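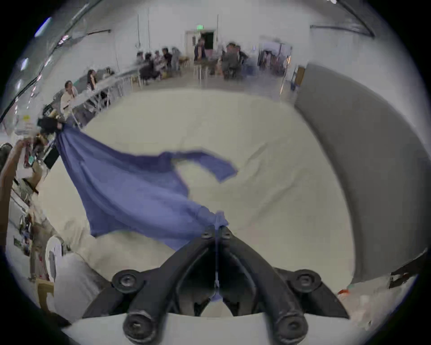 Two-person fold, blue cloth, gripper on one corner and a hand on the other.

Thread: So can they do laundry yet or not?

lintbrush_larry
Posting the pic up top because the other thread got locked before I could reply. My position hasn't changed: folding is the chore everybody thinks is easy and it's the one that's going to hold out the longest. A plate is always plate shaped. A sheet is a different shape every single time you pick it up, and half the job is finding a corner in the first place. I ran the linen room at the Ganddale for years and I've watched grown adults lose a fight with a fitted sheet.

mopbucket77
Eh. Look at your own picture though. It's got the corner pinched right at the tips. Finding and holding a corner was supposed to be the impossible part five years ago.

lintbrush_larry
That's a hand-held gripper, so a person put it on the corner. And there's a hand on the far end too! Take the people out and tell me how it goes.

Uchenna Usman
I do maintenance at a commercial laundry (we run Karkora flatwork folders, if anybody else here has had the pleasure) and I think you two are arguing about different things. Machines have folded sheets in plants like mine forever. You clip two corners on, it spreads the thing, it comes out flat and square. Ours did 1,577 pieces on the last shift I logged. What we still pay people for is everything before the clips. Somebody pulls a sheet out of a tangled cart and finds those two corners, and they do it by feel, half the time while talking about their kids. So Larry's right about corners and mopbucket is right that folding itself is old news.

mopbucket77
OK but I wasn't talking about a plant. I don't have a truck-sized folder at home. I have a couch with a pile on it.

pressfoot_dee
I had the Flulance on preorder for that exact couch pile!! Canceled in June. I went to see one at a demo and it took 3 tries to get hold of a pillowcase, and then it did a very nice fold, I'll give it that, and then it sat there thinking about a sock for so long that the guy running it picked the sock up himself.

lintbrush_larry
Ha. What did they want for it?

pressfoot_dee
More than my car. I use the car.

sawdust_and_tea
Shop guy here, different angle. We've got a Yip arm loading blanks into the drill press and it's great, I'd fight anyone who tried to take it. But blanks are stiff and they come stacked in a tray. We tried having it lay shop rags over finished parts before they get boxed and gave up after a weekend. The rag folds under itself, the arm thinks it's done, and the part goes in with its face bare. Out of 100 parts I think we were happy with maybe half. In Larry's photo you can see the same trouble, the middle of that cloth is all slack and there's a flap curling off on its own. Pull one corner and you have no idea what the flap does.

mopbucket77
You pull the corner and then you look at the flap and fix the flap. That's what I do. I don't see why a machine can't look.

sawdust_and_tea
It can look. Ours has a perfectly good camera. Knowing what to do about what it sees is where my weekend went.

Uchenna Usman
Also you're using more than your eyes, mopbucket. You give it a little snap and let the air flatten it. Try folding a sheet with two barbecue tongs sometime and report back.

mopbucket77
Fine, I just did this with a bath towel. Took me forever but I got it in quarters. So it CAN be done with tongs, which I'm counting as a point for my side.

lintbrush_larry
A towel is the easy one and you know it. Do a fitted sheet.

mopbucket77
Not tonight.

pressfoot_dee
I'd take a robot that only does towels, for the record. Towels are most of my pile. If it did towels and left the rest on the couch I'd be thrilled, just not at that price.

sawdust_and_tea
Same. Half a chore is still half a chore. Larry, would you have bought one for the linen room if it only did towels?

lintbrush_larry
For bath towels, yeah, probably. We went through 676 on a full house and my shoulders remember every one. I'd still want a person on the sheets. Mopbucket, waiting on that fitted sheet.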